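Ticket 588: Fitted sheet comes off at the foot corners, furnished bedroom
Opened by: Lieselotte Reuter
Assigned to: Dario Marras
Status: Resolved
Opened: October 2026

Original report (Lieselotte Reuter)

The gray fitted sheet on the bed in the furnished room won't stay on. Both corners at the foot end pop off as soon as someone sits down on that side, and by evening the sheet has pulled halfway up the mattress. The corners at the head end are fine. It's the Skinberg sheet from the last order, washed once before first use, low heat, no fabric softener. The old sheets never did this on the same mattress.

While you're in there, the pillows also slide off the foot end when the bed gets stripped. They have been on the floor twice now. I'd like a fixed place for them while the bed is being made.

Also the step platform at the foot of the bed creaks. Not urgent.

Reply (Dario Marras)

Thanks. Before I go over, please check the following:

Is the mattress pad still on? The thick one, not the thin cotton one.
Which side of the sheet has the label? On these the label goes at the foot end, left corner. If it's at the head, the sheet is on the wrong way around.
Is the mattress pushed all the way down into the base?

Reply (Lieselotte Reuter)

Thick pad is on. Label was at the head end, left. I turned the sheet around and the foot corners held a little longer but still came off. I can't tell if the mattress is all the way down. There's a gap at the foot you can get a hand into.

Note (Dario Marras)

Went over and stripped the bed completely. Found two things.

1. The mattress was riding up at the foot. Somebody had put a folded blanket between the mattress and the slats at that end, most likely to level it. Took it out. The mattress now sits flat in the white base and the gap is gone.

2. The pad is too thick for this sheet. The pocket depth is fine for the bare mattress but with the pad there is hardly any fabric left to tuck under. You can get the corners on if you pull hard, but they only hold by the elastic, with nothing underneath.

Swapped the thick pad for the thin cotton one from the Skestora shelf in the linen closet. Put the sheet back on head end first, then foot end, label at foot left. Tucked the corners well under before letting go. Sat on the edge, got up, sat down again. No movement.

The blanket is washed and back in the wardrobe, top shelf.

Reply (Irina Radu)

I put that blanket there in April. The slats at the foot had dropped and the mattress sagged. Please check the slats before you close this or it will come back as a different complaint.

Note (Dario Marras)

Checked. Two of the slats at the foot end had come out of their holders on the wardrobe side and were lying on the crossbar. The holders are not broken. Pushed the slats back in and screwed a strip of scrap wood along the inside so they can't walk out again. Lay down across the foot end, no sag.

If the holders ever crack, the replacements are Guerra, the wide type. We have a bag of them in the tool drawer. The narrow ones look the same and don't fit.

On the pillows: when stripping the bed, put them on the chair in the hall, not on the bed. When making it up, sheet first and fully tucked, then bring the pillows back in, one on top of the other at the foot end, cases on last. They go up to the head once the comforter is on. If you pull the sheet with the pillows already on the bed, they travel with it.

The green pillows are staying. I know there was talk of going back to white.

On the platform: the two pine boxes were rubbing against each other where they meet. Put felt strips on the inside edge of the left one and pushed them together again. The creak I could hear is gone. The pine is still raw and picks up marks. Fulvio Piras has the oil for it but wants to wait until the room is free for a couple of days — it needs time to dry and it smells.

Reply (Lieselotte Reuter)

Sheet has stayed put since the change, foot corners included. Slight creak left in the platform if you step on the back edge, but I can live with it until the oiling. Are we keeping the thick pad or can it go?

Reply (Dario Marras)

Keep it. It fits the deep-pocket Alov sheets, and those are still good. I've written THICK PAD — ALOV ONLY on a piece of tape and stuck it on the bag.

Closing this one. Oiling the platform goes on a separate ticket, assigned to Fulvio. If the sheet comes off again, reopen here and note which corner went first.

Attachment 1 of 1

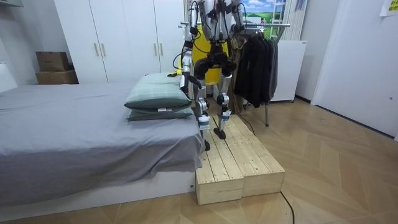 Foot end of the bed with the gray fitted sheet on, green pillows stacked, pine platform next to it.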